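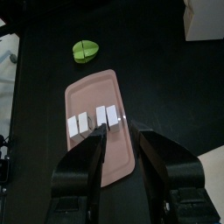
Four white blocks on a pink tray, with the two black fingers of a robot gripper close by.

How a Team Plans to Buy a Robot Arm
Reading level: ages 9 to 12
Updated 22/03/2025

A robot arm costs a lot of money, and most of the money is spent before the arm does any work. This page explains how a team decides what to buy, what it will cost, and what has to be ready on the day the boxes arrive.

The example comes from Lurnley, a small workshop where parts are sorted onto trays. The plan was written by Dae-han Chae, who is in charge of equipment there.

Start with the job

A plan for equipment begins with a job. The team writes the job down in one or two sentences. At Lurnley the sentence was: "Pick up a small block from a tray and set it down on another tray, facing the same way."

Each part of that sentence tells the team something. "Small block" tells them how wide the gripper must open and how thick its fingers can be. "From a tray" tells them that the fingers must get past a raised rim. "Facing the same way" tells them that the wrist has to turn.

Look again at the blocks in the picture. Some of them stand very close together, with only a thin dark line where they meet. A finger cannot fit into a thin line. If the blocks will be packed like that every day, the team has two choices. It can buy thinner fingers, or it can change how the blocks are set out. Changing the layout is usually cheaper.

Words to know

Gripper: the part at the end of the arm that holds things.
Payload: the heaviest load the arm is allowed to carry. The gripper counts as part of the load.
Reach: how far the arm can stretch from its base.
Mount: the part that fixes one piece of equipment to another.
Quote: a letter from a seller that says what something will cost.
Spare: an extra part kept on a shelf in case the first one breaks.

Payload is where people make mistakes. Suppose an arm has a payload of 2 pounds and the gripper weighs 1 pound. The arm can lift an object of 1 pound and no more.

Make a list of everything

The arm is one line on the list. Dae-han's list for Lurnley looked like this:

Robot arm
Gripper
Two sets of fingers, one in use and one spare
Mounts and bolts
Table
Trays
Camera and cable
Emergency stop button
Computer
Training for the people who will use it
Repairs for the first year

The last two lines are not things you can put in a box, but they still cost money. A plan that leaves them out will look cheap in September and expensive by spring.

Trays look like a small item. They still need planning, as a robot works best when every tray is the same size and has the same rim. Lurnley ordered 40 trays from one maker, Pirihi, in a single order. If they had bought a few at a time from different stores, the sizes might not have matched.

Color goes in the plan too. A camera finds an object more easily when the object and the surface behind it look different. White blocks on a pink tray, and a pink tray on a black table, are easy to tell apart. White blocks on a white tray would be harder.

Ask for quotes

The team sent the same list to two sellers, Dinard and Jeltutard. Sending the same list matters. If one seller prices the arm alone and the other prices the arm, the gripper and the mounts, the two totals cannot be compared.

The Jeltutard quote had a lower total. When Dae-han read it line by line, the spare fingers and the training were missing. He asked for them to be added, and the two totals came out $200 apart. After that the team compared other things: how long delivery would take, who would fix a broken part, and how many weeks a repair would last.

They chose Dinard. The price was a little higher, but spare fingers could be delivered in 4 days. Fingers touch trays, tables and blocks all day long, so they are the parts most likely to wear.

Plan the space

An arm needs room to swing. The team drew the table on paper and marked the reach of the arm as a circle. Anything inside the circle had to be something the arm was meant to touch, or something it could be told to go around. Chairs, bags and people stay outside the circle while the arm is moving.

They also checked the power outlet, the path of every cable, and the lights over the table. A dim room can make a camera less reliable - a lamp is a cheap fix if it is on the list early.

Keep some money back

Part of the budget should have no name on it. Lurnley set aside one dollar out of every ten for surprises. The first surprise was a mount with the wrong bolt holes.

Try it yourself

Choose a small job at home or in class, such as moving erasers from a desk to a box. Write the job in one sentence. Measure the largest and the smallest object. Then list every item a robot would need to do the job, look up prices with an adult, and add them up. Swap lists with a classmate and look for missing lines.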